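Checkered tablecloth, wipe or wash?
Table Talk > Linens & Covers

idagrube
Posted 1/23/26
I got a mint green cloth with a white grid for my craft table in December and I love it, but the fold lines will not go away! Two washes so far. Do you iron yours or just live with it?

geltari_1049
Iron on low, towel in between. And stop washing it so much, a damp rag does the job.

Aarti D.
Gotta disagree with geltari, a rag just pushes the sticky stuff around. My kids leave drinks on ours and it needs a real wash. Hang it over a door while it's damp and the creases drop out.

geltari_1049
Or keep the drinks off the table, lol. I'm sticking with the rag.

rekha_k
Is it pale mint or more of a mid green? I want one but I'm scared it'll show everything.

idagrube
Pale. Same kind of cloth here, with two yellow-orange plushies near the back and a drink bottle on its side: 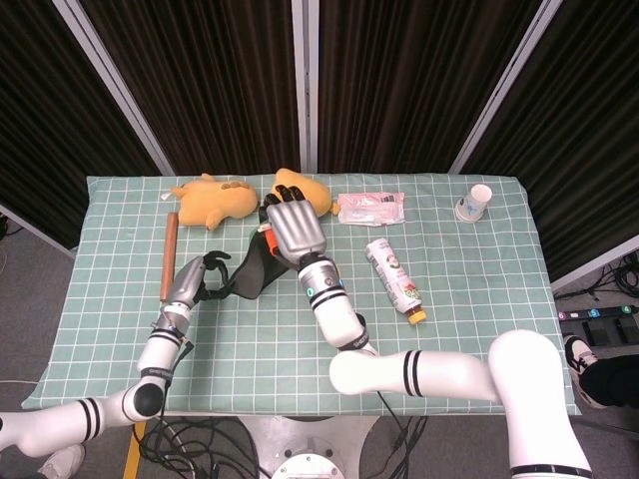 Tihomir M.
Reply to idagrube
I like that green with the dark curtains. I'd still put the cap end of that bottle over a saucer, I don't trust any bottle lying down. For the creases I'm with Aarti, hang it damp.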